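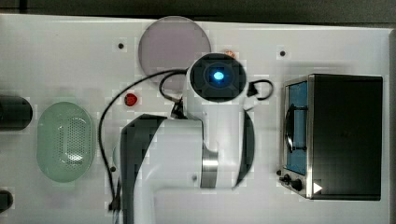
A pale lavender plate and a mint-green oval colander on a white tabletop.

Roris adds pastel pieces to kitchenware lending stock

The Roris kitchenware library will begin lending a set of pastel tableware and prep items in May, its largest addition of everyday pieces to date. The new stock, filed under the name Avero, comes to 212 items and will be kept at the Arriaga Street counter.

Avero covers plates, bowls, colanders and small serving dishes in pale colors, among them lavender and mint green. Until now the library has lent mainly large or rarely used equipment, such as stockpots, roasting pans, preserving kettles and cake tins. Members recorded 2369 loans in the last full year, most of them for a single weekend.

Wing-yan Wan, who manages the stock, said requests for ordinary plates and bowls had risen steadily among members in small apartments.

"People have room for four plates and then they have ten guests," Wan said. "They were borrowing our roasting pans and asking what they could serve from. We had very little to give them."

Loans from the Avero stock will follow the existing terms. A member may hold up to 20 pieces at one time for seven days, with one renewal if no other member has reserved the same items. Plates and bowls will be issued singly or in stacks of four. Colanders, serving dishes and measuring pieces will be issued singly. Larger quantities for parties or school events must be booked at the counter and may not be renewed.

Each piece will carry a number on the underside, matched to a card in the loan file. The number records the item type, color and date of entry. Condition is noted on the card at issue and again at return, using the same four grades the library applies to its pans: new, good, worn and withdrawn. Pieces graded worn stay in circulation but are left out of party bookings.

The color scheme caused some discussion during planning. Pale pieces show stains from tomato, turmeric and beet sooner than dark ones, and several members asked for a plain dark blue range instead. Wan said the pale colors were kept because they make residue easier to find at inspection. A colander in particular must be checked hole by hole – a slow job on dark stock under the counter lights.

Returned items will be washed again before they go back on the shelf, regardless of how they come in. Members are asked to rinse off food and let the pieces dry before packing them. Abrasive pads should not be used. Anything that comes back with a deep scratch, a chip or a crack will be withdrawn. The library does not charge for normal wear, though lost pieces are billed at replacement cost.

Storage has been rearranged to make room. The preserving kettles have moved to the lower shelves along the back wall, and the baking tins now stand on edge in divided racks. Plates will be stacked by diameter, with a paper sheet between every two. Colanders will be nested by size. Oval and round ones are to be kept in separate stacks, after a trial with mixed shapes left several pieces wedged together.

The racks were supplied by Skumura, a local shelving workshop, which also refitted the counter with a lower section for members using wheelchairs. The work closed the counter for four afternoons. Normal hours have resumed, and returns are again accepted through the side door until 6 p.m.

The Avero pieces will be released in two groups. Plates and bowls go out first. Colanders and serving dishes follow two weeks later, when their cards have been entered in the file. Reservations for both groups can be made now at the counter or by phone. The first 200 reservations will be filled in the order received, and any after that will go on a waiting list.

Membership fees are unchanged. Current members do not need to sign a new loan form for the added stock, but the revised handling sheet will be placed in every box issued from May onward. It gives washing instructions, stack limits and a short table of plate sizes.

The library is also looking for storage boxes with rigid lids, in any color, to carry plate stacks. Boxes can be left at the side door during return hours. Cardboard cartons are not suitable, and neither are soft bags. Donated plates and bowls will not be added to the Avero stock, though odd pieces in good condition may still be offered for the general shelves.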